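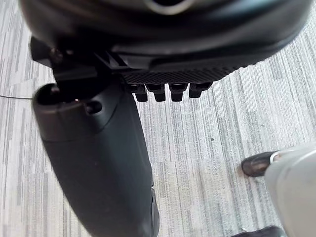
Last changed: April, 4:15 p.m.

Household Management, Unit 7: Clearing and Resetting a Room
Instructor: Gráinne Ó Dálaigh
Gilmartin Building, Room 215

Reading for this unit: course packet, page 51 to the end of the chapter. The storage chart in the packet has been corrected, so throw out the old copy.

1. Terms

Clearing means taking away whatever does not belong on a surface or on the floor. Resetting means putting back what does belong, in its usual spot. Students often mix the two, and the work takes longer when they are done at the same time.

A home spot is the place an object goes when it is not in use. An object without a home spot will end up on the nearest flat surface. When you find one, set it aside and decide at the end.

2. Order of work

Start at the door and go around the room in one direction. Trash first, then dishes, then cloth items, then everything else. Floors come last.

Do not leave the room to put things away one at a time. Keep a bin by the door for items that belong elsewhere and empty it once, when the room is finished. If the bin fills up early, stop and empty it — a second bin just gets left in the hallway.

3. Surfaces

Clear a surface completely before wiping it. Moving objects from one end to the other while you wipe leaves a line of crumbs down the middle. Wipe from the back edge toward you and catch the crumbs in your free hand or in a dustpan.

Put back the large objects first. Small loose things (pens, keys, clips) go in a tray or a drawer.

4. Shelves and drawers

Heavy items go low. Items used every day go between the waist and the shoulder. Seasonal items can go on the top shelf, labeled on the side that faces out.

The packet uses the Donico method for drawers, with everything standing on edge. It works well for towels and T-shirts. For kitchen tools I would skip it and use dividers.

5. Practice

Pick one room at home. Write down the order you worked in, what went into the bin, and which objects had no home spot. One page is enough. Sketches are fine, but label them.

Bring the page to the next session. We will compare notes in pairs and then go over the Brovelier floor plan on page 263, which has two closets and no pantry. Think about where the dry goods would go before you come in.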